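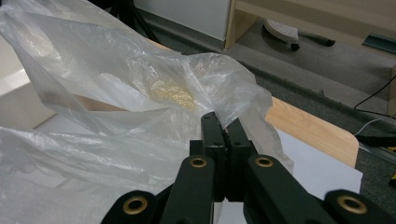

Figure 2. A crumpled, translucent white plastic bag.

3.2 Household survey of carrier bag reuse

Households in the Irkine district were asked how they stored, reused and threw away thin plastic bags. Forms were sent to 2000 addresses in July, and interviews were then held in 30 homes. The questions followed the earlier Plastisby study (Long and Yin), with changes to the wording on food storage. Bags of the kind shown in Figure 2 were recorded separately from woven and paper bags. Where a household gave more than one use for a bag, the first use named was entered. Replies from shared houses were treated as single returns and are reported in Section 4.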